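Proyecto Kollevora — Informe de avance para Prorano
9 de diciembre de 2023

1. Estado del trabajo

Desde junio el esfuerzo se ha concentrado en la manipulación bimanual de textiles. La celda Magbanua está operativa con los dos brazos en la configuración definitiva, y la tarea de referencia utiliza una toalla a rayas verdes y blancas sobre el tablero negro. 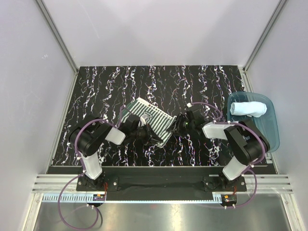
2. Percepción en muñeca

El segmentador se reentrenó con 1310 imágenes anotadas a mano. Las dificultades persisten en dos situaciones: reflejos sobre el tablero veteado y etiquetas cosidas, cuyo borde el modelo confunde con una esquina de la tela. Se ha añadido una clase específica para etiquetas.

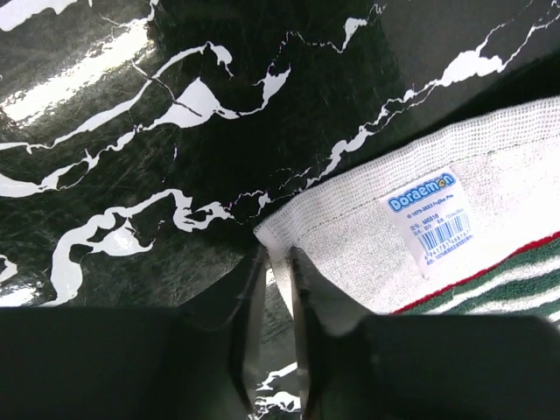

Figura 2. Vista desde la pinza: esquina de la toalla, orillo y etiqueta con código de barras.

El conjunto de demostraciones teleoperadas puede llegar hasta 4000 episodios al cierre de la fase. La conversión al formato de Clakik está automatizada — queda pendiente la validación de las marcas de tiempo.

3. Política de control

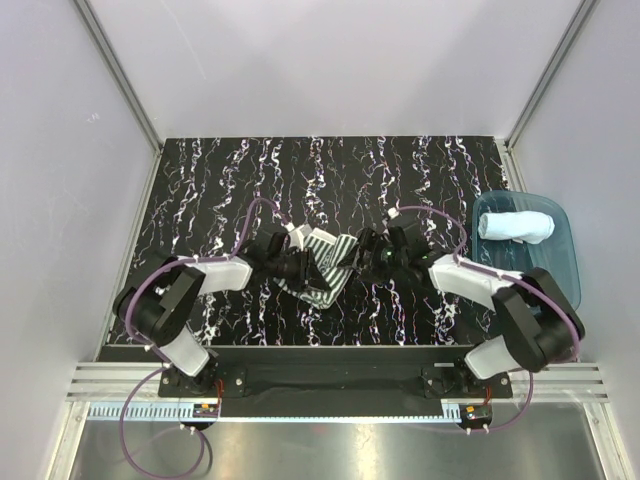 La política conjunta predice las trayectorias de ambos brazos en una sola inferencia, con una latencia media de 97 ms. El término de penalización por proximidad se calcula entre los extremos de las pinzas. Con la tela suspendida y las dos pinzas casi en contacto sobre el centro del tablero, ese término domina el coste y frena la separación posterior. Se estudia atenuarlo cuando ambas pinzas sujetan la misma pieza.

4. Próximos pasos

Ajuste de la penalización, evaluación con telas no incluidas en el entrenamiento y entrega del paquete de trabajo 2. No se solicitan cambios de presupuesto.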